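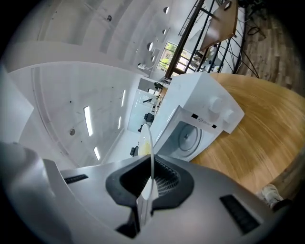
We went to the open day at the old Redcombe mill, now a small museum of domestic life. Entry was £5 and we parked in the field behind the church.

The tour lasts an hour and starts in the wash house. Our guide had worked in the laundry at Urthorpe and knew how long a copper took to heat. Upstairs there are 68 flat irons on open shelves, most of them given by one family. The weaving floor is shut until January while the boards are replaced.

Tea was in the yard. The scones had gone by three. The 327 bus stops at the gate, but the last one back is early.

Posted 18 April 2021

Comments

Ngọc Lưu: Is the wash house up steps? My mum uses a stick.

Ilie: Two steps and a rail. The irons are up a full flight.

Contact | Back to top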